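Timel Tableware Set

Data card, January 2022
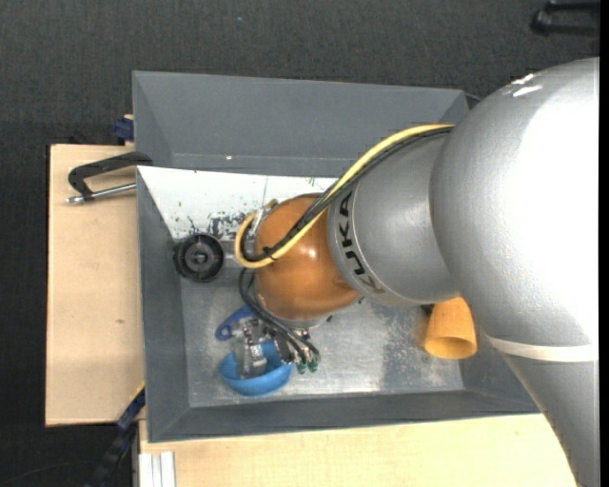
Timel is a list of everyday tableware and the bins it is kept in, put together for people who sort, stack or store dishes in small kitchens. Version 1 has 53 pieces, mostly bowls, with plates and cups making up the rest. Each piece was looked at by itself in a bin before it was tried with others. A smooth, round piece like the blue bowl, set down on the floor of a gray rectangular bin, is entered as "bowl, plain" with its color after it. Patterned pieces get a second line for the pattern.

Contents

pieces.csv – one row per piece, with type, color, rim width and weight
bins.csv – inside measurements of each bin
stacks.csv – 100 rows, each a pair of pieces and whether they nest

Sources

Most of the bowls are from the Zellier line. The plates are Jomon seconds with small glaze faults, and the cups came from Reuter. Item numbers are given where the maker printed one on the base.

Units

Widths are in millimeters and weights in grams. Our scale stops at 2000 grams, so heavier stacks were weighed in two parts and added up.

Known problems

Rim widths for the cups were taken with the handle included in the first batch. These rows are marked "h" – do not compare them with the others. Piece 60 was renumbered from an older list and is not a missing row.

Changes

Lids have been left out of this version.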